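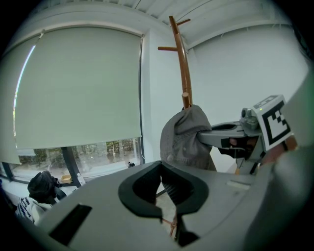
Hang caps by the fabric, never by the strap, was the first comment left when we posted our plans for the coat stand, and it has been good advice. Clatthorpe is a shared workroom with no closet, so hats, jackets and bags end up wherever there's a free spot. The gallery covers the stand, the room and the window ledge.

Reading time: 2 min

The stand is varnished wood, an orange-brown colour, with pegs at several heights. We bought it second-hand on Brophy Street for $83. The grey cap is a soft one and will go over almost any peg without losing its shape. Stiffer hats do better up high.

The rest of the room is kept clear down the middle so people can get past each other when it's busy.
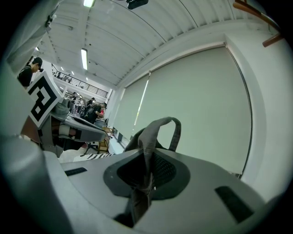
One reader asked whether a wall rail would have been cheaper, and it would have. The landlord at Skestorov House doesn't allow drilling, and a stand can be moved when the floor gets washed.

The pegs come off the pole in different directions. We use the lower ones for caps and scarves and keep heavy coats near the pole. 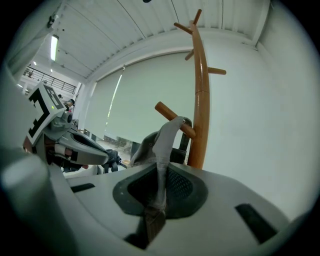
The finish is glossy and marks easily, so we wipe it with a damp cloth and leave it at that. A colleague suggested Amberg wax. We haven't tried it yet. Wet umbrellas go in the hall.

The window ledge is the other place things collect. It's wide and white, and handy for a water bottle or a backpack you'll want again before lunch. The blind stays mostly down in the afternoon. There's a round white pouf on the floor below.

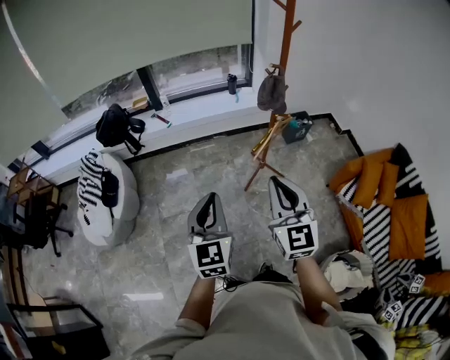
Bags on a ledge always end up on the floor, according to a reader who would like to see a bench with cubbies under the window. We measured for one in March. It would have to stop 15 cm short of the corner to leave the outlet free, and the quote came in at $563, so it's on hold until next year.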